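FOR IMMEDIATE RELEASE - Mar 9, 2023

# Kelemen opens orders for Kurel, a ready-made grocery packing world for two-armed robots

**Cusside** - Kelemen, the Cusside simulation firm, today opens orders for Kurel, a software pack for teams teaching two-armed robots to clear a table. Out now, by download. Single-seat and team licences, both with a year of updates.

Kurel covers one job. Groceries on a table, a basket in the middle, two arms, put the groceries in the basket. Buyers get the room, the table, the basket, the grocery items, the arms and hands, and a library of starting layouts to train and test against. Opens on a normal desktop machine with a decent graphics card.

The library at launch holds 1,260 layouts. Of these, 937 are open for training and the rest are kept back for testing, so teams can't tune to the test set by accident. Each layout has a number, and the same number gives the same table every time, on any machine.
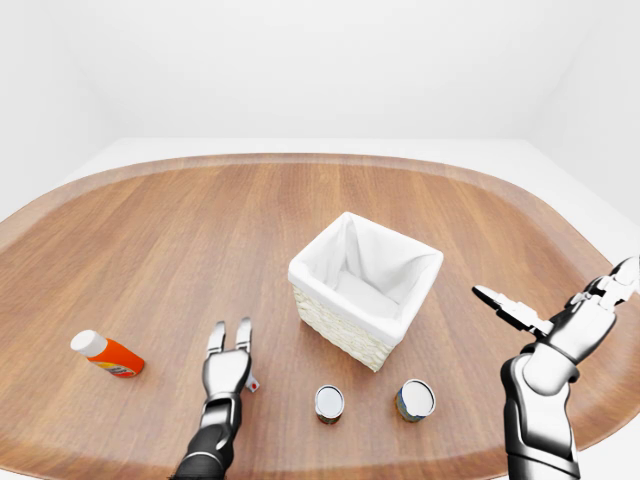 *Kurel grocery layout with lined basket, bottle and two cans. Render: Kelemen*

"We kept meeting people who'd spent a whole spring building a table," said Tibor Boros, founder of Kelemen. "Then another month on the basket. They wanted to be working on the robot. So we did the table and the basket and they can get on with it."

## What's in the pack

- The room: plain white, even light, no clutter. Other lighting presets in the settings menu.
- Wooden table with a rounded outline and a rim. Size adjustable.
- Woven basket with a fabric liner. The liner folds over the top edge and it's modelled as cloth, so fingers can catch on it. Stiffness can be set.
- Grocery items, all with weight and friction values that can be edited in a plain text file.
- Two arms with a choice of hands, from simple pinch grippers up to hands with fingers and a thumb.
- Recorder and playback. Every run is saved with joint positions and contact forces.
- Scoring script. Marks each item as in, out or dropped.

Bring-your-own-arm import is included in both licences. Most common robot description files load without changes - the manual lists the ones that don't.

## Layouts that change

Groceries don't arrive on a table the same way twice, and a robot that has only ever met a bottle lying down tends to come unstuck when it meets one standing. Kurel moves and turns items between layouts, and adds or drops them too. The basket can turn, the hands can start in different places.
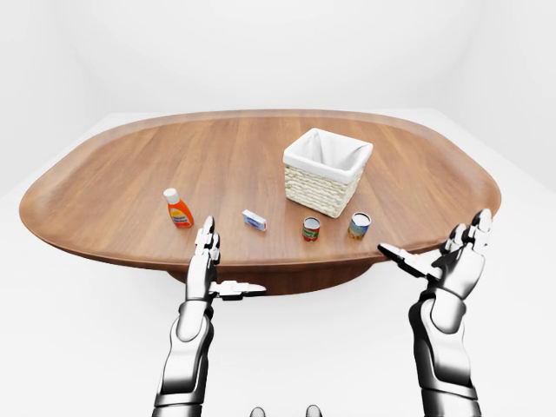
Item mix is the setting early users asked for most. Kurel lets a team choose which shapes turn up together and how much room there is between them, from well spread to nearly touching. In the layout shown, the orange bottle is upright and a small blue and white box lies between it and the cans, low to the wood, so one pick calls for a tall grasp and the next for something close to the tabletop. Teams can pin a layout like this and run it over and over with only one thing altered, say the friction on the box. Or leave the mixer alone and take whatever comes.

Clillden, the training centre that has had the trial version since September, ran 1,089 attempts on Kurel during the trial and sent back notes on nearly everything, inculding the manual. Two of its requests made it into the release: a slow-motion playback key, and a way to mark a run as "interesting" without stopping it.

## Awkward views on purpose

Arms get in the way of things. On a real bench the camera often loses an item behind a wrist just when it matters, and a lot of training sets are too tidy about this. Kurel keeps these moments in. Camera height and angle can be moved freely, and a filter picks out layouts where an item is part hidden by an arm.

"I'd say half the support emails in the trial were someone asking if the bottle behind the arm was a bug," Boros said. "It's meant to be like that. You can switch it off. Please don't."

The filter works on single items or on the whole table, and the scoring script reports hidden-item results seperately.

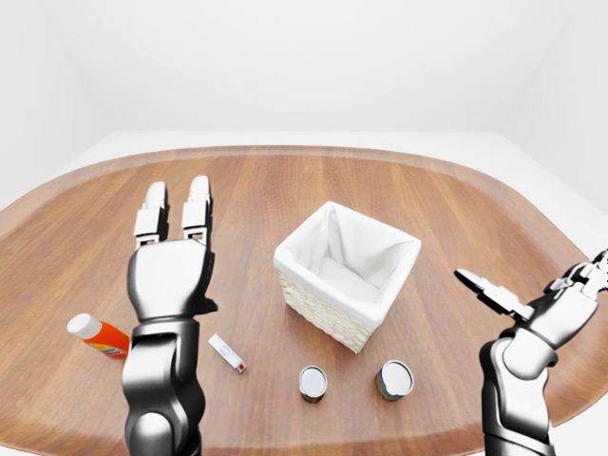
## Known limits

Kelemen would rather buyers heard these now.

- No soft packaging yet. Crisp bags, bread, anything that squashes. In the works, no date.
- Basket handles not supported. The basket stays on the table.
- Liquids are treated as fixed weight. A half-full bottle won't slosh.
- Labels are fine for recognising an item, not sharp enough for reading small print.
- Cloth liner slows things down on older graphics cards. There's a rigid liner option, quicker but less true to life.

Results in simulation are no promise of results on a real robot, and Kelemen makes no such claim. Real cans, real basket, real bench - test there before relying on anything.

## Help and training

Team licences come with 53 worked tasks, each with a short write-up and a starting script. They begin with one can and an open basket, and end with mixed tables using both hands. Single-seat buyers get the first dozen and can add the rest later. 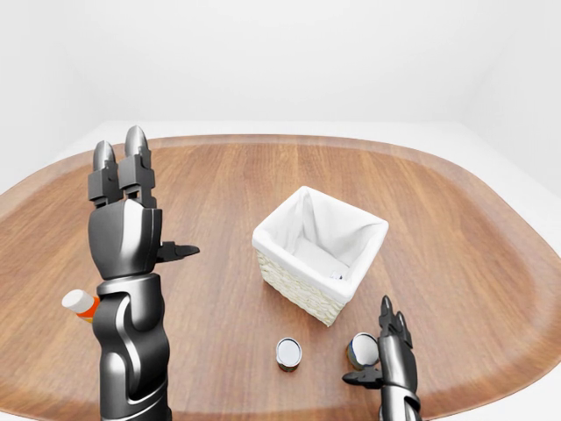 *Both arms at the table, cans in front, a small item inside the basket. Render: Kelemen*

Support is by email, weekdays, answered from Cusside. Boros takes a share of the queue himself. A half-day remote session is available for teams at extra cost, usually booked in the first fortnight after purchase.

Schools and colleges can apply for a teaching licence. Same pack, no commercial use, renewed yearly. Students may keep their recorded runs.

Trial users move to the full release with no charge for the first year. Old layout numbers still work. Saved runs from the trial need converting first, tool is in the download folder, takes a few minutes.

**ENDS**

### Notes for editors

Kelemen makes simulation packs for robot handling work. Kurel is its first product for two-armed robots.

Larger versions of the renders on request. Please credit Kelemen.

Review copies: full version, time-limited, ask the press desk. Say which operating system.

Press contact: Tibor Boros, Kelemen, Cusside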